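Print this page | E-mail this page

Call for participants: home bakers for the Dekum sourdough study

We are looking for people who bake sourdough bread at home and who want to share their starter, their flour and their habits with us for one season. The study is carried out by Zidetti, a small bakery school and test kitchen in Dekum, and it begins in September. You do not need to be a very good baker. You only need to have a living starter and to bake with it in your own kitchen.

Why we make this study

In our courses we hear the same question every week: why does my bread come out different from the bread of my neighbor, when we both follow the same recipe? The usual answer is the temperature of the room, and for sure this is a part of it. But we have students who live in the same building, buy the same flour in the same shop, and still one has a sour and flat loaf and the other has a mild and tall one. We would like to look at this with patience and with many kitchens at the same time.

Last year we made a first small round with our evening class. It gave us many notebooks, and it taught us that our questions were not clear enough. Some people wrote down the time when they fed the starter, other people wrote the time when it reached the top, and we could not compare them. For this round the notebook has been written again from the beginning.

Who can take part

You can take part if you:
- are 18 years old or older
- live in Dekum or in Fovholm, or can come to one of these two places three times
- have a wheat or rye starter which is at least 3 months old
- bake with it two times a month or more
- can read and write in English or Spanish

We are sorry that we cannot accept starters made with dried commercial yeast. Gluten-free starters are very interesting for us, but they need another recipe and we will make a separate call for them later.

If two persons in one household bake from the same jar, please send only one application. You can write both names on it.

We would be happy to receive more applications from people who bake in shared kitchens, in student houses, or in very small apartments. In the first round nearly all participants had a big kitchen of their own, and this is not how most of our students live.

What you will do

The study runs for ten weeks. In the first week you come to the opening evening, where we take a small sample of your starter (two spoons are enough) and give you the flour and the notebook. Each participant gets the same flour, from the Sepúlveda mill, in paper bags. Please do not mix it with your own flour for the study loaves. For all your other bread you can of course use what you like.

Every second week you bake one study loaf with our recipe. It is a plain loaf with 400 grams of flour and 300 grams of water, salt, and a part of your starter. There is no kneading machine and no special pan necessary. You write in the notebook when you fed the starter, how long the dough was resting, how warm the room was, and how the bread tastes to you. Then you cut the loaf in the middle and take a photo of the inside by a window, without flash.

In the fifth week you bring one loaf to us for the common tasting. The tasting is done without names, so you do not need to be shy. In the last week there is a closing evening, with soup, where we present the first results and you get back your notebook if you want to keep it.

In total we calculate two hours of work for each study loaf, without the resting time, and three evenings in the test kitchen. The evenings begin at 6:30 p.m. and finish before 9 p.m.

What you receive

The flour for the whole study is free. You receive also a proofing basket, a dough scraper and a room thermometer, and these you keep. Participants who complete all the loaves get a free place in one weekend course of their choice. We pay the bus ticket between Fovholm and Dekum for the three evenings, if you bring us the tickets.

We cannot pay a salary or a fee. Please think about this before you apply, especially if you have a busy autumn.

What you need at home

An oven which reaches 230 degrees Celsius, a kitchen scale that shows single grams, a bowl, a clean cotton or linen cloth, and a glass jar with a loose lid. A table or counter where you can shape the dough is also needed, and it can be small. Please wash the cloth without fabric softener, the smell goes into the dough.
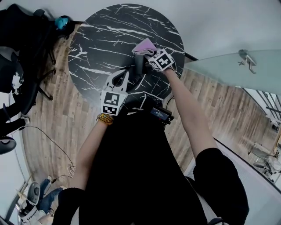

Your data and your starter

Your name and address are kept apart from your notebook. The notebook has only a number. We do not give your address to the mill or to any other company. The starter samples are kept cold in our kitchen until the end of the study, and after this we throw them away, unless you give us a written permission to keep yours in our collection.

You can stop at any moment and you do not need to tell us why. In this case we only ask you to return the flour bags that are not opened, so another person can use them.

How to apply

Please write to us a letter or an e-mail with the following:
- your name, your address and a telephone number
- the age of your starter, as well as you know it, and where it came from
- which flour you feed it with, and how often
- where it lives (in the refrigerator, on the counter, in a cellar)
- a few lines about the bread you normally bake

Do not send us any starter by mail. We received two jars in this way for the first round and both arrived broken.

Waqas Qureshi, who is responsible for the study, reads all the applications himself and will answer to everybody before the opening evening. If there are more applications than places, we will choose so that we have different kinds of kitchens and different ages of starter. The people who do not get a place will be put on a list for the spring round, if they wish so.

For questions you can call the test kitchen, extension 791, in the mornings between 9 and 11. In the afternoon we have classes and our hands are in the dough, so please leave a message.

Contact | © Zidetti, Dekum | Back to top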